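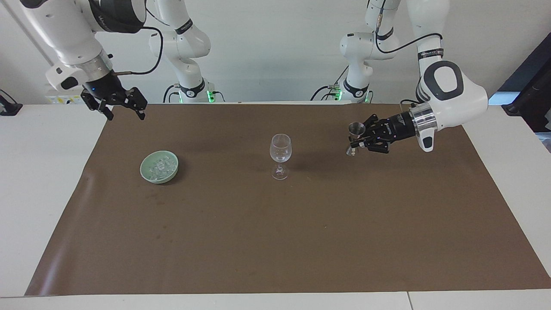

Doseur à double cône en métal poli, près d'un verre à vin.

Le doseur à cocktail, ou jigger, est un petit instrument de mesure formé de deux cônes opposés par la pointe. Chacun contient un volume différent, que l'usager est censé connaître et que, le plus souvent, il devine.

Forme et usage
L'objet n'a ni haut ni bas : la coupe tournée vers le ciel est celle dont on se sert, l'autre attend son tour en fuyant parfois un reste de sirop sur le plan de travail. On le tient par l'étranglement central, entre deux doigts, on remplit à ras, puis on bascule au-dessus du verre d'un geste franc. Le geste hésitant existe aussi ; il se reconnaît à la manche.

Contenances
Les capacités varient selon les pays, les fabricants et l'humeur des graveurs. Dans son inventaire des doseurs de comptoir, Aravind Fernandes a mesuré 823 pièces et relevé 43 couples de volumes distincts, dont 6 seulement portaient une graduation lisible. Le modèle Melcombe, à cônes inégaux et bord roulé, y passe pour le plus fidèle. Le Bogale, plus élancé, verse mieux et tombe davantage.

Emploi avec le vin
Le doseur sert peu au vin pur, que la tradition verse à l'œil et généralement en faveur de celui qui tient la bouteille. Il retrouve son utilité pour le kir et les spritz, préparés directement dans le verre à pied, où un excès de liqueur se voit tout de suite et se boit quand même.

Entretien
Rinçage entre deux liqueurs, séchage au torchon, rangement dans un tiroir où l'on ne le retrouvera pas.

Catégorie : Ustensiles de bar | Mesure des liquides
Partages : 43 · Commentaires : 6

Articles connexes
Cuillère à mélange
Passoire à cocktail
Verre à pied
Shaker Clonureo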